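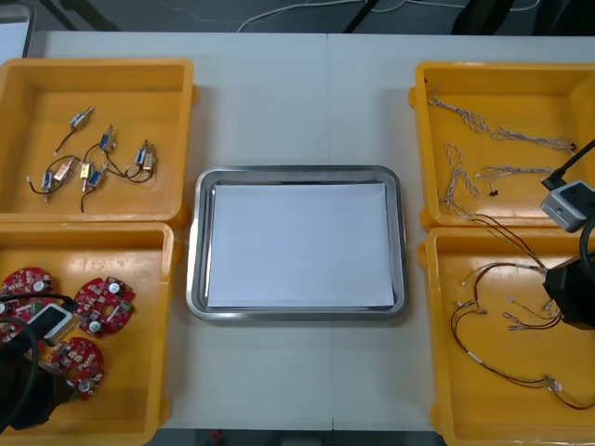 The solenoids had to go first, the voice on the phone told her, and the boards after them, and none of it was worth starting before she had eaten something.

She said she had eaten. She had the phone propped against the lamp in her kitchen in Dulwood, and the order sheet from Varno was under her plate.

"What did they ask for?"

"28 sets by August. They want the little door locks, the same as last year."

"And what do you have?"

She read it off the sheet. The yellow bins at the shop were for sorting, solenoids in one and the round red boards in another. The steel tray was for whatever went together next. It had come from a dental office in Farah that closed, and it was the best thing she owned.

"The wires tangle," she said. "Every time I put them down they tangle."

"Then don't pull. Lift one out by the body and let the leads follow."

Her mother had wound coils at the Liltuvside plant for 18 years and still talked about wire as if it could hear. She asked if the connectors were on. On a few, her daughter said. The rest had to be crimped.

"Do the crimping in the morning. Your hands are better then."

"The bank wants 2736 by the end of the month."

The line was quiet. Somewhere behind her mother a faucet ran and stopped.

"I can come for a week," her mother said. "I can still crimp."

"There's only the one chair."

"So buy a chair."

She turned the sheet over and wrote chair on the back, and under it, tea. Then she rinsed the plate and went to look for the key to the shop.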